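3 min read

I spent most of October – evenings, mainly, with tea going cold – reading up on how labs date old ink, and oh, I do love this stuff! My friend Tahmineh Sadeghi lent me a 390-page handbook on it, and I'm only on chapter 14 (the solvents one, which I've now read 2 times and would happily read again). Ink keeps on changing for years after the pen lifts, and how you store the page matters a lot. 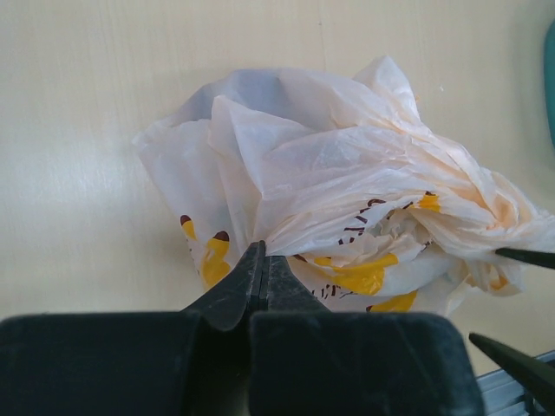 White plastic bag with yellow print.

More on paper fibers next time, I hope.

We use cookies to improve your visit. Accept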